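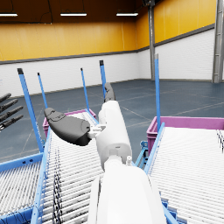
Yeison Cuervo says the night shift suits some people and ruins others, and that it took him 18 months to learn which kind he was.

Home News Work Letters Contact

He started at Kostadside in March, on lates, then moved to nights for the extra money. "I slept 3 hours a day," he says. "I thought that was normal."

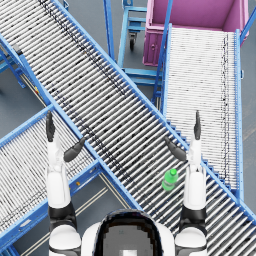

What changed? He bought thick curtains and stopped drinking tea after 2 in the morning. His neighbours in Illier were told when he would be in bed, and most of them kept the noise down.

Meals were harder. "You want a dinner at breakfast time. I have soup and leave it at that." 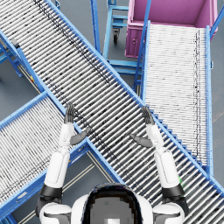 Melis disagrees about the soup, and told us a proper cooked meal before bed was the only thing that got her through. Cuervo has heard this before. "She's welcome to it," he says.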